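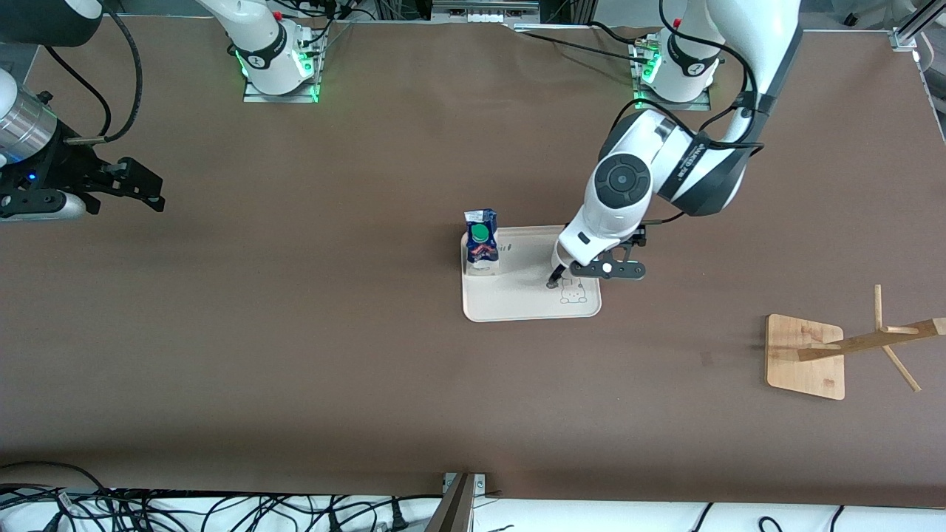 Both arms on the Nirska bench, with the beige tray and the drink pouch.

Zerkon twin-arm bench kit, long-term review
Posted 12th February

I've been living with the Zerkon twin-arm kit for one term now, and I said I'd write it up once I'd got past the stage of being cross with it. I'm mostly past it. Two people at Combridge have asked me whether they should buy the same thing, so this is as much for them as for anyone else who's been looking at the listing and wondering.

Short version first: lovely arms, decent grippers, good price, and a fault in how the left arm handles touching things that you really do need to know about before you let anybody near it.

We use ours for little household jobs. Pick up a pouch, put it on the tray, move the tray, hang a mug on a wooden stand, that sort of thing. It's slow, fiddly work and I enjoy it enormously (my partner says I talk about the tray more than I talk about our children). Wycliffe Kimaro bolted the two arms down along the back of the table on their metal plates, which took him an afternoon, and I did the cabling, which is why the cabling looks the way it does.

The good bits. Setting up is quick if you've done anything like it before. The green light round each base is brilliant, you can check it from the doorway. The black grippers have flat, narrow fingers that will get hold of surprisingly thin things, and they don't chew up soft packaging much. Our pouches end up a bit crumpled, but they're pouches, they start out that way. Movement is smooth and quiet enough that you can hold a conversation next to it.

Now the fault.

In November, Tumaini Kioko was running the left arm through a very dull job: come down beside the pouch, touch the tray lightly, come back up. The arm is meant to notice when the fingertip meets something solid and stop. It came down, met the tray, and carried on pushing. No alarm, no change of colour at the base, nothing on the screen. The tray bowed, then shot out sideways and took the pouch with it. Tumaini hit the stop button and the arm halted straight away, so full marks to the button, but the arm itself hadn't a clue that anything was the matter.

Nobody's hand was in there. It could easily have been, though, and that's what bothered me. You do reach in with this sort of work. The pouch falls over, you stand it up again, you've done it before you've thought about it.

We tried to get it to happen again and it wouldn't for ages, and then it did it 3 times in a morning. Mwende Rweyemamu was the one who spotted the pattern. It only happened when the arm was reaching well forward with the elbow bent low, and only after the gripper had been swapped or re-fitted. She dug through the logs and found that error 307 had been recorded every time. It's listed in the manual as "tool weight not confirmed" and it's classed as a notice, so it never gets as far as the screen. As far as we can tell, when the arm isn't sure what its gripper weighs it quietly widens how much push it will put up with before it stops. In other words it gets less careful exactly when it knows less. I read that page of the manual over and over – I couldn't believe someone had thought it was fine.

I rang the seller, Damgaard, and got Urmila Mittal on the support desk, who was lovely and took it seriously. She had me send the logs over and got back to me in 8 days, which felt long at the time. The answer was an updated control file and a new setting, switched off by default (off!), that makes the arm refuse to move until the tool weight has been confirmed. Turn it on. I can't say this loudly enough. It's in the safety menu, second page, under a name that doesn't sound like anything to do with safety.

Since then we've not had a repeat. I'm not calling it cured, and we've changed how we work anyway:

Tool weight gets confirmed after every gripper change, and whoever did it writes their initials on the sheet.
First touch of the day is at the slowest speed, on the bare tray.
Hands stay off the brown mat while either arm is live, even if the pouch has gone over, even if it's only for a second.
Both stop buttons get pressed before we begin.

Stella Waweru, who looks after safety for our building, wanted the arms fenced in completely. We've settled on a taped line on the floor and a rule about working in pairs, and she's coming back to see whether we're sticking to it.

Smaller grumbles, while I'm here. The power leads are too short to route tidily and too long to ignore. The cable straps on the upper links work loose and the replacements are silly money. And the manual has no index, so good luck looking up an error number in a hurry.

Would I buy it again? I think so, yes. For the money there isn't much else that'll do two-handed jobs this nicely, and support did pick up the phone. But I'd want that setting on from the factory, and a proper warning on the screen. Three stars from me, and I'll come back and add one if the next update brings both.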